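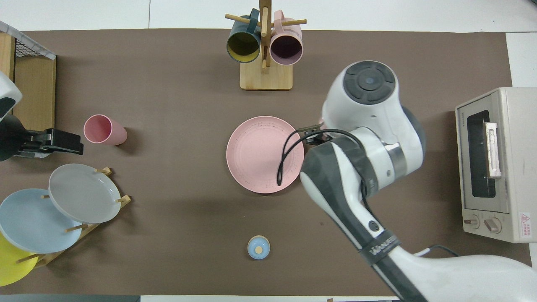
Vol. 30, No. 4 - page 37

Search this site Enter keyword Go

Visit to the Timberg tableware works, Jedach

The Timberg works opened its doors to trade visitors on 7 September 2025, a Sunday, with the kilns shut down and the glazing line idle. Registration was at the Moser Street gate. Visitors were taken through in groups of 30, and the tour lasted almost 243 minutes including lunch.

The first stop was the clay store. Timberg buys its stoneware body ready mixed and ages it under plastic before pressing. Plates are formed in a roller machine, mugs are slip cast, and handles are attached by hand while both parts are leather hard. Svenja Eberhard, the production manager, showed two handles from rejected mugs. Each had cracked at the lower joint after drying too fast.

Glazing took up most of the morning. The Sala range uses one color outside and another inside, which means two separate applications and a wiped rim between them. The inside is poured first. Samples were shown in dark teal over mustard yellow and in pale pink over dark maroon. The pink plate has a raised rim and a faint speckle around the inner ring. Speckle is hard to keep even, and Eberhard said the plant grades it by eye against a master plate kept in the inspection room.

After lunch the group moved to the display area, where ware is set out on tabletops with ordinary kitchen goods. The mugs hang from a light-wood mug tree, handles looped over the upper pegs, and the plate lies on a large brown mat. A cream toaster oven with two round control knobs stands at the side. Ursina Leitner is in charge of this area and answered questions on storage. She recommends hanging mugs only when the peg is clear of the handle joint, and she prefers a heavy base - a light one tips when it is loaded on one side.

The mug tree is bought in. Timberg does no woodwork on site.

Questions at the end dealt mainly with seconds. The works shop sells them from a shelf beside the exit, marked with a grease pencil on the foot. Most have pinholes or an uneven rim line. The shop takes cards, and parking is behind the clay store. The next trade visit is planned for July.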